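Brøndum: "People open the bill before they open anything else"

Mon 20 June

Bergþóra Brøndum had 45 minutes between a budget session and a train to Fetton, and she used most of them on one thing. Electricity prices, no. School meals.

The regional assembly votes next week on whether to keep paying for lunches through the summer break. Brøndum, in her second term for the Briem district, wrote the amendment. Government side wants to let it lapse. She thinks that's a mistake and says so quickly.

"The program ends the same week the kids go home. Then what? Rent doesn't stop. Parents don't get a raise in summer."

The numbers first. 151 schools signed up in February, when the plan was still called a trial. 118 of them want to carry on over the break, according to a survey her office sent out. The rest said no or didn't reply. She won't guess at the reasons.

"Some of them don't have a kitchen. Some have a kitchen and no cook. I'd want to ask before I said anything about it."

The budget office says there's no money. She has read the report twice, she says, and the money is there but sits under road maintenence, carried over from last year and not spent. Would the roads people agree with that? A laugh. "They would not."

She came into politics through the tenants' group in Briem, then a seat on the town council, then this. Still answers her own phone. It rang four times while we talked and she picked up twice, once for a father in Fetton whose two boys are on the lunch list and who wanted to know if he should plan for July. She told him she didn't know yet.

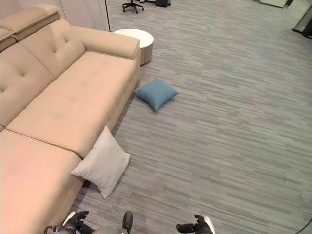 The other fight is over who delivers. Wirgate has the contract now and wants it renewed without a new tender. Gameck, smaller, has asked to bid. Brøndum wants an open call, even if it costs a few weeks.

"I've got nothing against Wirgate. The food gets there. But you can't hand over public money a second time and not even ask what the other one would charge."

Couldn't that delay sink the whole thing for this summer? She says a short extension would cover the gap, two months, same terms. It's in the amendment, last page. Her own party leader hadn't read that far when he spoke against it, she adds, then asks if that has to go in. It does.

Does she have the votes? Close. Three members of the government side have told her in private they're with her. None has said it in public. A petition with nearly 200 names went to the speaker's office last week, most of them from Fetton, and she hopes it will move one or two.

And if it fails?

"Then I bring it back in the fall and we've lost a summer. I don't have a nicer answer then that."

She was already standing. The vote is set for the afternoon sitting, after the roads bill.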